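Botha two-arm build: progress report to the Padovstead Makers' Fund
18/04/2022
From the build lead, Zarkonham Shared Workshop

Hello all, and thank you once again for your patience with us over a long winter. When you awarded us the grant last August we promised a proper letter at this stage, and I am afraid it has grown a bit (I did try to trim it, but there is a lot to tell you!).

The short news is that the Botha has both arms fitted and running from one controller. You may remember that at the last report we had only the right arm up, and that the left was sitting in its crate at Storport waiting for a replacement wrist cable. The cable came, the arm followed, and we spent a very happy pair of evenings bolting it down and then a much less happy one finding out that we had numbered two of the joints the wrong way round. All sorted now, and the labels are in ink this time.

Since then we have moved on to the part we wrote about in the application, which is getting the two arms to share a space and handle ordinary workshop tools. The bench is set up with a small wooden block to work over and a few everyday things along the back, and we have been running short sessions on it most evenings.
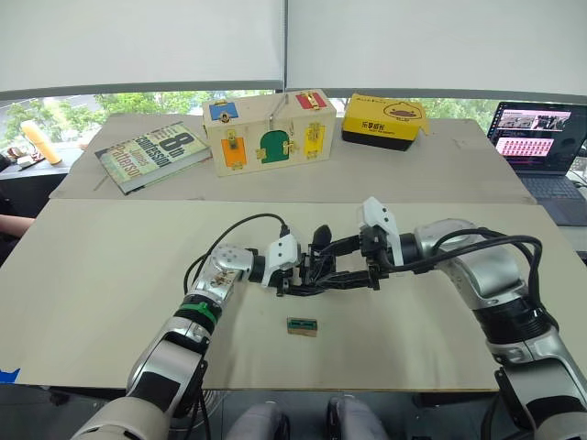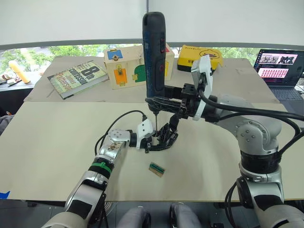
How much of the grant is left, and will it see the project through to the end?

We have spent most of it, and £2621 remains. The big purchases are all behind us, so what is left is set aside for spare gripper fingers, a second emergency stop button and our share of the workshop rent. We expect that to carry us to the finish, and we are not asking for a top-up.

On progress against the plan, we listed 9 milestones and have signed off seven of them. The two outstanding are the long unattended run, which we would like to do slowly and with great care, and the written build guide. The guide stands at 70 pages and is in dire need of an editor with a firm hand. I have written most of it myself, so I know exactly where the waffle is.

There have been a few niggles. The cables on both arms are longer than we would like, and we are trying different clips to keep the loops tidy through the full range of movement. The controller also sulks if the workshop's big extractor is switched on at the same moment, so we have moved it to a separate socket and put a note on the wall.

Next on the list is a better mount for the bench itself, and then an open evening at Zarkonham to which every one of you is warmly invited. There will be tea, and very probably cake. We will write again once the date is agreed with the other workshop users.

With warm thanks from everybody on the build.

Contact: Zarkonham Shared Workshop, Botha build group | © 2022 Zarkonham Shared Workshop | Back to top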